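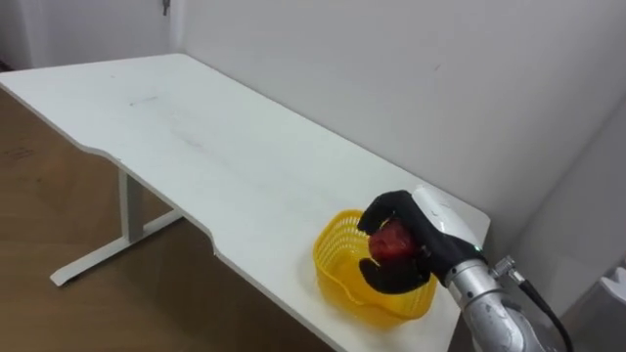
Travance Contour Desk, white
Height-adjustable desk with curved front edge
Manufacturer: Bemameck
Item no. 692

Overview

The Travance Contour is a sit-stand desk for home offices, study rooms and small shared workspaces. The top is rectangular with squared rear corners and a shallow curved cutout in the long front edge. To the left of the cutout, the top projects slightly farther toward the user than it does in the center and on the right. The wider left portion is intended for paperwork, a notebook or a forearm during mouse work for left-handed users. The cutout position is fixed and cannot be reversed, as the underside is predrilled for one orientation only.

The finish is matte white on both top and frame. A gloss version was offered under the earlier Travance name and has been discontinued. Replacement tops for the gloss version are no longer stocked.

Frame

The base is a two-leg metal frame, painted white. Each leg is a vertical post on a horizontal foot bar, forming an inverted T. The ends of the foot bars are rounded. The crossmember sits directly under the top and leaves the area between the legs open for a chair, a drawer unit or a floor-standing computer.

Leveling screws are fitted to the underside of the foot bars. On laminate and other hard floors, use the felt pads supplied in the hardware bag. On carpet, leave the pads off and extend the screws until the top reads level in both directions.

Adjustment

Height is set from a handset mounted under the front edge. The handset stores 3 positions. To store a position, move the top to the required height, press and hold M, then press the number key. The display blinks once when the position has been saved.

After a power interruption the handset may show a row of dashes. Hold the down key until the top reaches its lowest point and stops, then release. Stored positions are kept.

The desk does not have collision sensing. Check that windowsills, shelf brackets and chair arms are outside the path of the top before moving it.

Placement

The rear edge is straight and can be set close to a wall. Leave enough clearance for the power cord and for any monitor cables running down the back - a cable pinched between top and wall will be pulled each time the height is changed. Where the desk stands in a corner, allow a gap at the side wall as well, so that the top does not rub against paint or trim.

Do not bolt the top to the wall. Do not place the foot bars over a floor vent or a loose rug edge.

Surface and care

The matte coating gives a soft, diffuse reflection under ceiling lights and is suitable for screen work. It will show gray smudges and scuffs in normal use, mainly from dark rubber feet, metal laptop cases and the undersides of boxes. The marks are usually transfer from the other object and can be removed in most cases.

For regular cleaning, wipe with a damp microfiber cloth and dish soap, then dry. For dark streaks, use a white melamine sponge with light pressure, working along the length of the mark. Heavy rubbing in one spot will polish the coating and leave a shiny patch. Do not use acetone, scouring powder or furniture wax.

Small items with hard bases should be lifted when moved. A plastic basket or tray is a practical way to keep pens, chargers and clips together on the top, and can be picked up in one piece before the surface is wiped. Baskets are not supplied with the desk.

Assembly

Two people are required. Assemble the frame upside down on a blanket with the top face down, then turn the complete desk over by the frame. Do not lift by the projecting part of the front edge. The top is attached with the screws in bag B; longer screws will come through the surface.

Tighten all frame bolts by hand first, then with the hex key. Check them again after 7 days of use. A slight sway at standing height is normal. A clicking noise on the way up is usually a loose bolt where the post meets the foot bar.

Contents of package

Top, white matte
Leg assembly, left
Leg assembly, right
Crossmember
Control box and power cord
Handset
Hardware bags A and B
Felt pads
Hex key
Instruction sheet

The desk ships in two cartons. The cartons may arrive separately. Do not start assembly until both have been opened and checked against the list.

Accessories

Gometti cable tray - clips to the crossmember, white or gray
Gometti under-desk hook - for a bag or headset, screw fixing
Meesuk desk mat - felt, cut to follow the curve of the front edge
Meesuk drawer unit, 900 series - fits below the top at seated height only

Spare parts

Handsets, control boxes, felt pads and hardware bags can be ordered separately. State the item number and the revision letter printed on the label under the top, next to the left leg. Tops with revision letter C or later use a different hole pattern and will not fit older frames.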